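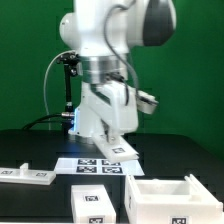

Notas para la charla - versión para leer en el atril, no para repartir

Arranque (sin prisa, que la gente todavía estará buscando silla)

Hola a todos, gracias por venir. Voy a contaros cómo hemos acabado montando muebles diminutos con un brazo robótico en el taller compartido. Lo de «hemos» va en serio: la mitad de lo que funciona es de Hsin-yi Tam, que se encargó de la calibración, y casi todas las piezas las diseñó Nandini Kamath. Yo puse el código, las prisas y bastantes tornillos perdidos.

Preguntar a la sala: ¿quién ha trabajado con marcadores fiduciales? Si levanta la mano mucha gente, saltarme el párrafo siguiente.

Un marcador es un cuadradito en blanco y negro con un dibujo único. La cámara lo ve, sabe cuál es y calcula dónde está y cómo está girado. Se imprime en cualquier impresora y cuesta lo que cuesta el papel. Por eso los hay por todas partes en nuestra mesa: en las piezas, en la placa que lleva la pinza y en la hoja con cuatro que tenemos tumbada en medio, que hace de referencia. (Señalar la hoja con el puntero. Despacio, que la última vez le apunté a la cara a un señor de la primera fila.)

El proyecto

Lo llamamos Flotura. La idea de partida era sencillísima: tú dejas las piezas de un mueble en miniatura más o menos donde quieras y el brazo las coge y las encaja. Un cajón en su caja, una placa en su ranura, esas cosas. La lógica de agarre es un módulo aparte, Wukley, por si alguien quiere usarlo sin tragarse el resto.

Piezas blancas, todas. Esto fue decisión de Nandini y al principio protesté muchísimo, porque en cámara el blanco se quema en cuanto hay un reflejo. Fijaos en el lado derecho de la hoja, que se lava un poco con la luz. Pero sobre mesa negra el contorno sale limpio, y los marcadores ya son negros por el borde, así que perdí la discusión y me alegro.

El fondo verde es mío. Me gusta poder recortar el vídeo luego y ya está.

Lo que nos costó de verdad

Contar lo de la inclinación. Cuando la pinza baja una placa inclinada, su marcador también se inclina, y cuanto más de lado lo ve la cámara, peor es la medida. Pasamos una tarde entera convencidos de que fallaba la cinemática y lo que fallaba era el ángulo. Hsin-yi se puso a registrar intentos en una hoja de cálculo: 1163 en total, de los que 917 acabaron con la pieza dentro. Lo que quedó fuera se atascó casi siempre en el borde de la caja - pausa aquí, que este dato suele traer preguntas.

Lo que más mejoró el resultado fue repetir marcador en varias caras. El bloque lleva uno arriba y otro delante, y si uno se ve fatal, tiramos del otro. ¡Lo teníamos que haber hecho desde el primer día!

Segundo tema: los cables. Dejadles holgura, por favor. Un bucle amplio queda feo, ya lo sé, pero un cable tirante te mueve la muñeca lo justo para arruinarte la calibración, y encima te vuelves loco buscando el error en el código.

Tercero: recalibrar. Nosotros lo hacemos cada 20 intentos y tarda menos que prepararse un café. En marzo estuvimos una temporada sin hacerlo, por pereza, y esos datos los tiramos a la basura.

Si voy bien de tiempo

Anécdota de la primera caja, la de paredes finas, que se abrió como una flor (la llamamos Bometti, no sé por qué, y el nombre se ha quedado para todas). La de ahora tiene las paredes gruesas y aguanta los empujones.

Si voy mal de tiempo, directo a lo siguiente.

Qué viene ahora

Queremos que el brazo detecte solo cuándo la pieza no ha entrado y vuelva a intentarlo. Hoy eso lo decide una persona mirando la pantalla. La rama se llama Camargo, está verdísima y se aceptan manos.

Los archivos de las piezas se pueden imprimir tal cual. Los marcadores, en papel mate, que con el brillante sufriréis.

Preguntas. Repetirlas al micro antes de contestar y dejarle a Hsin-yi las de calibración.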